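5. Washing and drying soft items

This chapter is for the Tinum front-loading washing machine in the sizes sold by Saldale. Please read chapter 3 (connecting the water) before you start. If the machine has not been leveled, do not use any spin speed.

5.1 Before the first wash

The machine was tested with water at the factory, so a little water may stay in the drum. You should run one empty cycle before you put anything inside.

1. Open the water tap completely.
2. Check that the four transport bolts are removed from the back. Keep them in the bag, you will need them if you move to another home.
3. Close the door until you hear the click.
4. Put half a spoon of detergent in compartment II of the drawer.
5. Turn the dial to COTTON 60 and press START.
6. Wait until the door lamp goes off. The door stays locked for two minutes after the end of the program.

Note: A light smell of rubber during the first cycle is normal. It comes from the new door seal.

Caution: Never pull the door while the lamp is on. The lock can break, and this repair is not covered by the warranty.

5.2 Choosing the program

The SOFT program is made for items with filling: cushions, small pillows, quilted covers, slippers and plush toys. It takes 79 minutes at the standard setting. The drum turns slowly and stops often, and the water level is higher than in the COTTON program.

1. Read the care label of every item. If the label shows a crossed tub, do not wash the item in this machine.
2. Turn the dial to SOFT. The display shows 30, this is the temperature in degrees Celsius.
3. Press TEMP if you want cold water. It is not possible to go higher than 40 in this program.
4. Press SPIN to choose the speed. The factory setting is 600.
5. Press EXTRA RINSE if somebody in your home has sensitive skin. The program becomes 36 minutes longer.
6. Press START.

Note: The time on the display can change during the wash. The machine weighs the load in the first minutes and then calculates again.

Note: If you press START and nothing happens, look if the key lamp is on. This means the child lock is active. Hold TEMP and SPIN together for 3 seconds to remove it.

5.3 Loading

Items with filling take a lot of water and become heavy. Fill the drum only to the half, also when it looks like there is still space.

1. Empty the pockets and close all zippers.
2. Repair open seams before washing. Filling that comes out will go to the pump filter.
3. Take off parts that can be removed, such as ribbons, belts and little clothes. Put them in a wash bag.
4. Put small items in a wash bag also.
5. Place one heavy item together with two or three lighter ones. A single cushion can make the drum unbalanced, and then the machine will not spin.
6. Push everything behind the door seal with your hand and close the door.

Caution: Do not wash items with a battery box, a music box or a heating pad inside. If you cannot open the item to take this part out, clean it by hand with a damp cloth.

Caution: Do not use fabric softener for items filled with feathers. The feathers stick together and the item loses its shape.

5.4 If the machine does not spin

When the load is not balanced, the machine tries to distribute it again up to five times. After this it shows E4 and stops with wet items inside.

1. Turn the dial to OFF and wait for the door to open.
2. Separate the items with your hands. Very often a bed cover has closed itself around the smaller things – take them out one by one.
3. Add a towel if there is only one big item.
4. Turn the dial to SPIN ONLY and press START.

If E4 comes again, check the feet of the machine with a level. The service desk in Tornudberg can help you by telephone, and customers in Portugal can call the office in Bragança. Please have the serial number ready. It is written inside the door, under the bar code.

5.5 Drying

1. Take the items out directly after the end of the program.
2. Press the water out with a dry towel. Do not twist.
3. Give the item its shape again with your hands.
4. Lay it flat on a drying rack, in a place with moving air, and turn it several times during the day.
5. Check the middle of the item with your fingers. The surface dries first and the filling needs much longer – sometimes two days for a thick cushion.
6. Brush long pile lightly when it is completely dry.

Caution: Do not put items with filling on a heater or directly in front of an oven.

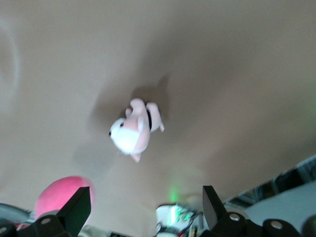
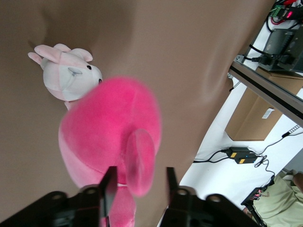
Fig. 14 Plush toys, see 5.2 and 5.3.

5.6 After washing

1. Wipe the door seal and look for threads in the fold.
2. Leave the door a little open.
3. Clean the pump filter after every fifth SOFT program (see chapter 7).

Note: The motor brushes should be checked by a technician after 2,000 hours of use. You can read the hours if you hold EXTRA RINSE while you turn the dial from OFF to SOFT.

English text: Vimala Sundaram
Edition of May 26, 2022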